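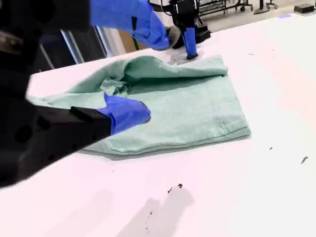 Folding and Packing: Frequently Asked Questions

These answers cover the wash-and-fold service at Terkton. For pickup times and account questions, see the Customer Accounts page.

How should I send my clothes in?

Loose in the bag is fine. You don't need to sort by color or fold anything beforehand. Please empty the pockets and close zippers. Turn printed shirts inside out if you want them washed that way, because we wash items the way they arrive. The standard bag holds 12 pounds. If the drawstring won't close, use a second bag.

How do you fold T-shirts?

The standard fold is a flat rectangle:
1. Lay the shirt face down on the table and smooth it from the middle out to the sides.
2. Fold one side in toward the center, then lay the sleeve back along the fold.
3. Do the same on the other side.
4. Bring the hem up to the collar.
5. Fold once more and turn the shirt over.

Children's shirts get the same fold without step 5. Tank tops are folded in half lengthwise first.

Can I have my shirts rolled?

Yes. Write "roll" on the order slip. Rolling applies to T-shirts, leggings and pajamas only. Button-down shirts are either folded or put on hangers.

Why do you fold on a white table?

Lint, loose threads and stains show up better against white, especially on light clothes such as pale green or cream. The tabletops are wiped down at the start of each shift and again after any dark load.

What happens if a shirt comes out of the dryer bunched up?

It gets shaken out once, holding the shoulders, and laid down again. Pull the hem straight before starting on the sides. A shirt that is folded with a ridge of fabric trapped in the middle will keep that crease in the drawer, so it is worth opening it up and starting over. 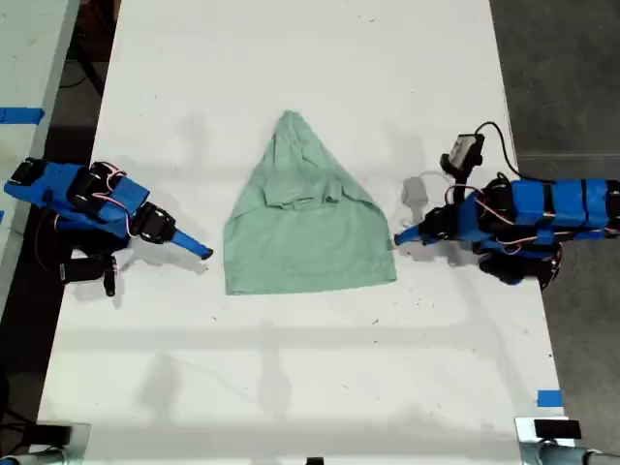
What about soft fabrics that won't hold a fold?

Thin knits and terry slide around more than plain cotton. We use fewer folds on these and stack them at the top of the package so nothing heavy sits on them. Very slippery items, such as satin pajamas, are rolled unless you ask us not to.

Do you fold fitted sheets?

Yes. The corners are tucked into each other and the sheet is folded into a rectangle. It won't be as flat as the top sheet. Sets are kept together, with the pillowcases inside the folded top sheet.

Do you iron?

Ironing is a separate service and isn't included in the wash-and-fold price. T-shirts are smoothed by hand at the table. If you need something pressed, put it in a separate bag and mark it "press."

How is the finished laundry packed?

Folded items are stacked by type and wrapped in paper. Heavy things like jeans and towels go at the bottom. Socks are paired and packed in their own bundle. Single socks are returned with the order, and we keep any that turn up later in a bin at the Suker counter for 60 days.

Can I ask for everything to be sorted by person?

Yes, for households with more than one person. Use a separate bag for each person and label each one. We can't sort clothes by size out of a mixed bag.

Is there a charge for refolding?

If the fold isn't what you wrote on the slip, bring the items back and we will redo them free. If you change your mind about the fold after pickup, refolding costs 99 cents per item.

I only want folding. Can I bring in clean laundry?

Yes, at the Kratochvíl counter only. Clothes must be completely dry. Orders left before noon are usually ready by 5 p.m.

Something is missing from my order. Who do I contact?

Check inside the pillowcases and pant legs first. Small items get caught there in the dryer. If it still hasn't turned up, ask for Dalibor Brabec at the Suker counter and bring your order slip. The slip number is needed to trace the bag.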